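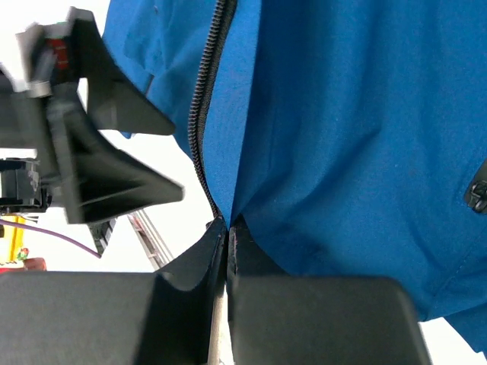 Coat Drive Wrap-Up and a Few Words on Zippers

Well, friends, the winter coat drive at Kashindye Hall has come to a close, and what a season it was! We started handing coats out before the first snow and kept right on going through that long gray stretch when it seemed the sun had moved away without leaving a forwarding address. By the last evening we had passed along 887 coats, jackets and snow pants to families in Vomholm and the towns up the river road. Last year's total was 358, so you can imagine how the back hallway looked.

Thank you to everyone who dropped off a bag, and to the folks at Drurkis Cleaners, who washed load after load and never once complained about what they found in the pockets. (We have a small dish of mittens, keys and one very nice harmonica at the front desk. Come and claim them, please.)

Kerubo Rashidi ran the mending table again this year, and she asked me to pass along what she has learned about zippers, which were the trouble with most of the jackets that came to her. If yours sticks, rub the teeth with a plain candle stub or the tip of a pencil, then work the slider up and down gently a few times. If the teeth pop open behind the slider, the slider has probably spread a little, and a light squeeze on each side with small pliers will often set it right. Go easy, though – she has cracked a couple by being in a hurry. And do close the zipper before the jacket goes in the wash. It saves the teeth and it saves whatever else is in there with it.

Fleece is a different matter and wants cool water, a mild soap and no fabric softener at all. Turn it inside out, hang it up to dry if you have the room, and keep it well away from the iron. My own mother ironed a fleece vest of mine in high school, and I can still remember the smell. 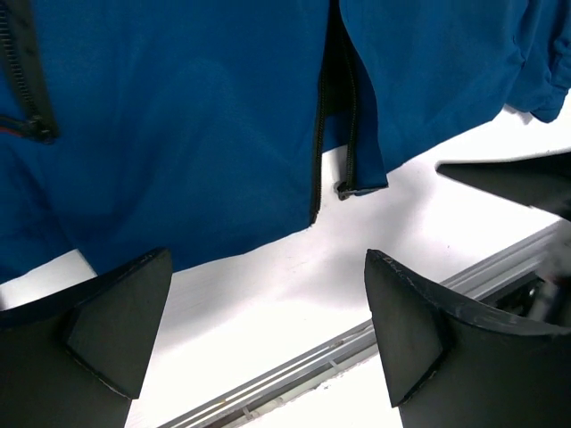
What Happens Next

Coats that didn't find a home are going into storage at the Musside Street church until fall. Shabani Swai has kindly offered his truck for the move, and he could use two or three strong backs on the morning of Mar 10, 2025. There will be coffee and, if I can talk my sister into it, her cinnamon rolls.

We also have $1,064 left in the coat fund, thanks to the soup supper. Part of it will buy boots in children's sizes, which we ran short of early and never caught up on. If you have outgrown boots sitting in the garage, we would dearly love to have them, and clean ones with both laces go straight onto the shelf.

Kerubo is planning a mending afternoon in June for anyone who would like to learn how to replace a slider or sew in a whole new zipper. Bring a jacket that needs help and a thimble if you own one. Sign up at the front desk, next to the harmonica.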